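Home Extensions Templates Docs Support Cart

Perkex Forms - Multi-Step Form Builder for Your Website

Build long forms that people will finish. Perkex splits one form into pages, saves what the visitor has typed and shows only the fields that apply.

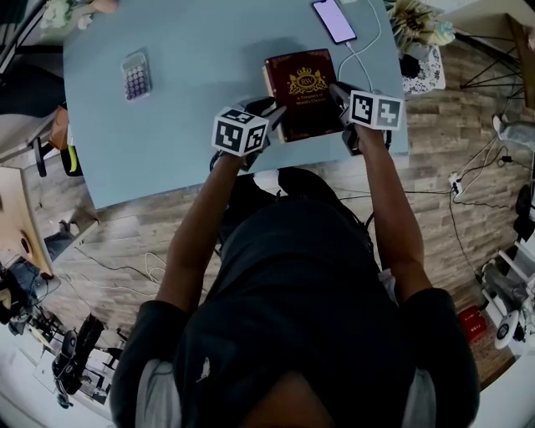 Perkex installs like any other extension and adds one item to your admin menu. From there you drag fields onto a page, set your rules and paste the short tag wherever the form should go. No coding is needed. If you do write code, every field, label and button has its own class name and the markup is kept short.

Multi-step pages
Split a form into as many steps as you want. Each step can have its own heading, intro text and button labels. A progress bar can sit on top, on the left side or be turned off. Visitors can go back a step without losing what they entered.

Conditional fields
Show or hide any field, group or whole step depending on an earlier answer. Rules can be joined with AND or OR. Hidden fields are not sent and are not checked, so a required field inside a hidden group will not block the form.

Save and continue
Turn this on and the visitor gets a link by email to come back later. Saved entries are kept for 16 days by default. You can change this in Settings > Storage.

Field types
Text, long text, email, phone, number, date, time, drop-down, radio, checkbox, file upload, signature, rating, hidden, repeater, address block and plain HTML. The repeater lets a visitor add more rows, which is handy for order forms and guest lists.

Ready-made forms
Comes with 200 starter forms. Contact, booking, job application, quote request, returns, event sign-up and many more. Import one, change the wording and publish. Starter forms use your theme's fonts and colors unless you pick one of the 6 built-in skins.

Email and export
Send a notice to one address or to several depending on what was picked in the form. Entries are stored in your own database and can be exported as CSV. Scheduled export is in the Bodari add-on - sold separately, see below.

Spam control
Honeypot field, time check and word list are built in. You can also limit entries by IP address or by date range.

What you need
PHP 8.0 or higher and a current version of your CMS. File uploads follow the size limit set by your host. If large files fail, check that limit first.

License
One license covers one live site and one test site. Updates and support are included for a year. After that the extension keeps working, but you will need to renew to get new versions.

Changes in the latest version, 4.2.4
Fixed the date field opening behind a sticky header.
Fixed conditional rules not firing on the second row of a repeater.
Added a right-to-left layout for all skins.
Added a setting to turn off the save link on single steps.
Removed the old shortcode format that was marked for removal in February. If your pages still use it, run the converter under Tools before you update.

Support
Please send a ticket from your account page and include your site address, your CMS version and the name of your theme. Turn off caching and try again before you write - most display problems we see come from an old style sheet still being served. We do not offer custom work under the standard license.

Last updated Sun 8 December

Related items
Bodari Scheduled Export Add-on for Perkex
Bouchard Pricing Tables
Bouchard Sticky Menu
Stustport Ticket Desk
Stustport File Manager Lite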